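Table (furniture)

A table is a piece of furniture with a raised, flat top, used for eating, working, playing games or holding objects at a convenient height. The top is usually carried by legs, a central column or a pair of trestles.

Parts

The main part of any table is the top, also called the tabletop. Its outer boundary is the edge or rim, which may be left square, rounded over or cut to a molded profile. Many tables also have an apron, a band of material set under the top that joins the legs and limits sagging. Stretchers are lower bars that tie the legs together.
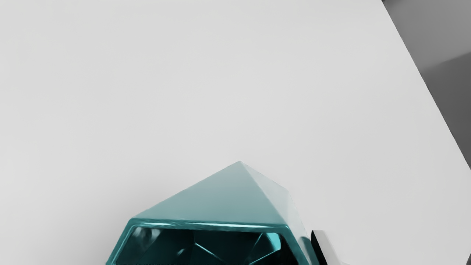 Edge of a pale gray tabletop with a matte surface, computer rendering

Surface and finish

Tops are made of wood, stone, glass, metal or manufactured board. A matte finish scatters light and reduces glare, and for this reason is often preferred for reading and drawing. A gloss finish is easier to wipe clean but shows scratches sooner. Light colors make small dark objects easier to find, while strongly patterned tops can hide stains.

The furniture historian Esperanza Cuesta divides household tops into two groups, scrubbed and dressed. Scrubbed tops were left bare and cleaned with sand or lye. Dressed tops were waxed, oiled or varnished, and were often kept under a cloth between meals.
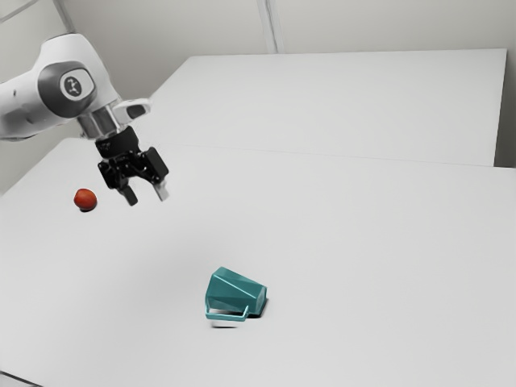

Regional forms

In the Aller valley, farm tables were built with a removable top that could be turned over, one side being kept for meals and the other for kneading and butchering. The museum at Bresholm holds 34 of these tables, the longest of which rests on 4 trestles. A catalog of the collection by Haiyan Luo was published on March 25, 2020.

The Pluvard table is a narrow folding type with a single gate leg - it was made for rented rooms and sold mainly by mail.

See also

Bench
Desk
Trestle
Workbench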